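Lurkthorpe open day: are the hands ready for the back room?

Oltivbridge opened its Lurkthorpe lab to visitors in June. I went with one question: which of the chores a shop or a household pays for could be handed to a machine now, at the quality a tired human delivers at the end of a shift.

The tour began at 10 with a short talk by Vusumuzi Steyn, who runs the manipulation group. He put up a chore list with 50 entries, from wiping a counter to facing shelves, and marked the ones his group considers solved under shop conditions. The marks were few. Folding a fitted sheet had a question mark next to it.

Steyn was plain about the numbers. The lab's log for the spring held 3842 pick attempts on household containers. Of those, 2165 ended with the item upright in the right slot and no human touch. That is a little over 56 percent. A stock clerk with that record would be let go before lunch. He also pointed out that the log mixes easy and hard items, and that he would not quote the figure as a product specification. Fair enough, but it was the only figure on offer.

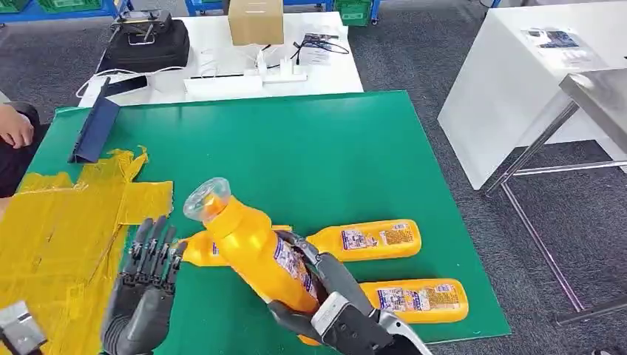

Grasping a bottle is the part of the job that has come furthest. The older two-finger grippers I saw at Rampersad last year would pinch a round container and let it roll. A hand with jointed fingers can close around the body and hold it at an angle. One yellow bottle was in the right hand, tilted, with two more lying on their sides on the green tabletop behind it, while the left hand stayed open beside it. For shelf work the label matters as much as the grip: it runs along the side of the bottle, and the fingers go around the lower body. Placing the thing upright with the print facing the customer is a second problem, and Steyn treats it as one. His group scores the two steps separately.

Speed came up in the questions. A visitor from Bukatley, which supplies fixtures to small grocers, asked for a cycle time and was told it depends on the item. She asked again and got the same answer. My own view is that slow would be acceptable overnight, when the aisles are closed -- provided the machine can recover from a dropped item without calling someone in. Recovery was not on the program.

For the home the case is weaker. A kitchen has no fixed slots, and the containers are never where they were yesterday. I would not pay for one of these yet. I would look again at restocking in a year, with a log split by item type.

Parking at Lurkthorpe is on the north side. Bring a jacket for the talk -- the lecture room is cold.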